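The Cladbridge Repair Library lends tools, benches and advice to residents who would like to keep household equipment in use. Matilde Veloso has coordinated the service for six years. She spoke with the newsletter in April about its computer program, which prepares donated desktops for families and students.

"Most of what we receive was retired on a schedule," Ms. Veloso said. "An office replaces everything at once, and a good share of those machines have years of work left in them."

The library has passed on 3822 items of all kinds. Desktops make up a modest portion, but they require the most labour, and each is opened and assessed before it is offered to a household.

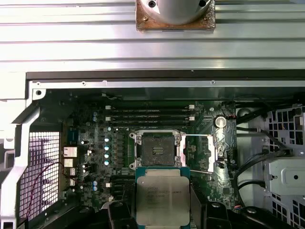
Memory is the part residents ask about most often. Donors are entitled to remove components before handing a machine over, and many organizations do so as a matter of policy. A board with four empty slots is therefore no cause for refusal at the intake desk. "We keep a drawer of tested modules, sorted by type," Ms. Veloso said. "If we can match the board, the machine goes ahead. If we can't, it goes on the parts shelf and we note what it needs."

Storage drives are handled under a separate procedure. Any drive left in a donated computer is erased on the premises, and the donor receives a signed record. Ms. Veloso described this step as the one she would never shorten – "people are trusting us with their tax returns and their photographs."

The program charges a flat fee of $40 for a finished desktop, which may be waived on request. Applicants are not asked to give reasons.

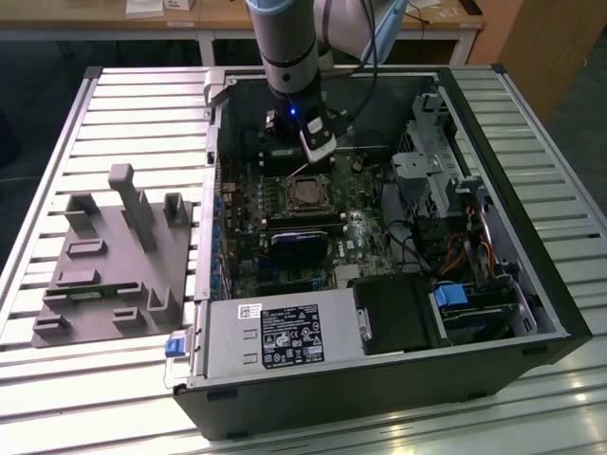 Amparo Cabrera wrote to the newsletter that the fee should be posted more clearly at the front counter, and that she had nearly gone home without asking whether it could be waived. Ms. Veloso agreed that the wording needed attention. A revised notice will be displayed in English and French.

Asked about plans for the coming year, she named longer evening hours and a second workbench. The library now closes at 5 p.m., a time she acknowledged is of little use to anyone who works regular hours. "We have the keys to the building until nine," she said. "What we need is a staffing budget that matches them."

Donations of desktop computers are accepted at the Cladbridge front counter during opening hours. Monitors should be brought with their power cables.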